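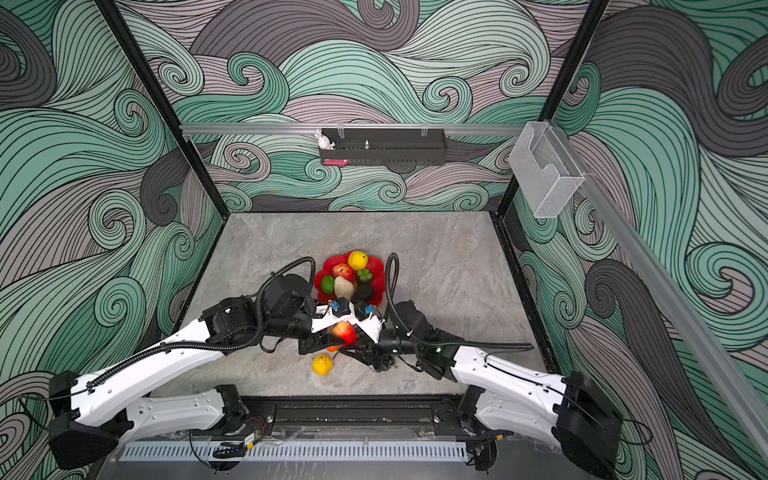 Fruit bowl tips from the robot open day

Kitchen tips, posted 2021-08-23

I have been writing this page since one April when I got cross about a damp tea towel, and in all that time I've never had to catch a train for it. Last week I went to Treltville for the Plukia open day, where a pair of robot arms were handling fruit in front of the public. I paid 10 pounds for parking and came home with more useful notes than I've had from most cookery shows.

The arms live in a booth done out in swirly green and grey waves, a bit like the bathroom of a confident aunt. There is a marbled worktop, a red plate with a frilly edge and a little white rabbit up on the shelf. I asked about the rabbit and was given a leaflet about joints.

Tip one. Hold a peach with both hands. A peach bruises where you dig your fingertips in, and you won't see it until the next day. The arms had one peach held between two grippers. I have been snatching mine out of the bag one-handed for decades, like someone catching a bus.

Tip two. Keep pears where you can see them. They go from doorstop to soup in an afternoon, and a pear at the bottom of a pile will do it in secret. Press gently by the stalk. If it gives, eat it standing up.

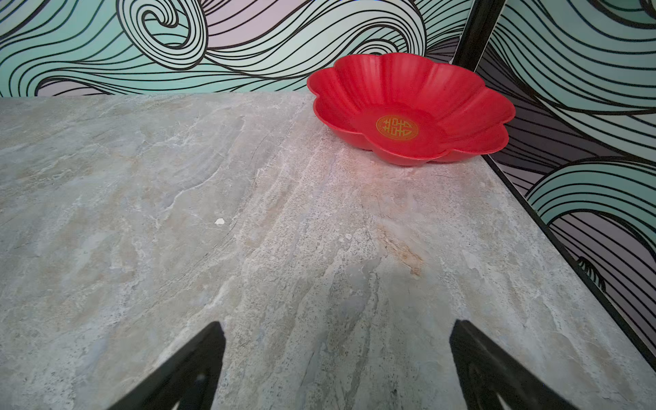

Reading time: 2 mins (453 words)

Tip three. Empty the bowl completely once a week. Take everything out, wipe it, dry it, and have a look at the thing while you're there. The red one at Treltville has a gold emblem in the bottom that you'd never know about with a heap of lemons on top. I did my own when I got home and found a raffle ticket, number 426, from a draw at Broltdale that I had presumably lost.

Washing up a ribbed or fluted dish: use an old soft toothbrush and go down the grooves, never across. Bicarb paste for anything sticky. Go easy on any gold decoration, as it comes off if you scrub it, and keep it out of the dishwasher altogether.

Tip four. Spread the fruit out before you put it back. Softest to the front, hard things to the back, anything with a bad patch to one side for

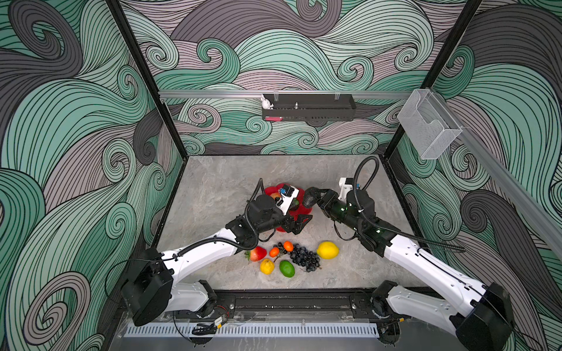
crumble. Grapes want picking over, and one bad one will see to its neighbours by the weekend. Strawberries should go in the fridge unwashed with their leaves on. Lemons and limes also keep far better in the fridge, in a bag with the air squeezed out, though I admit they look less cheerful in there.

Bananas get a hook of their own. I will not be taking letters.

Tip five. Slow down. A reader in Gouveia wrote to me years ago to say that most kitchen breakages happen when you're reaching for one thing and looking at another. I thought of that while watching the arms, which take their time and don't have the radio on. I stayed for two demonstrations and a cup of tea, and the tea was dreadful.

If you're going, the doors open at 10 and the front row has gone by quarter past. Take a cushion. Children under 7 get a sticker, and adults can have one too if they ask nicely.

Next week: limescale, again.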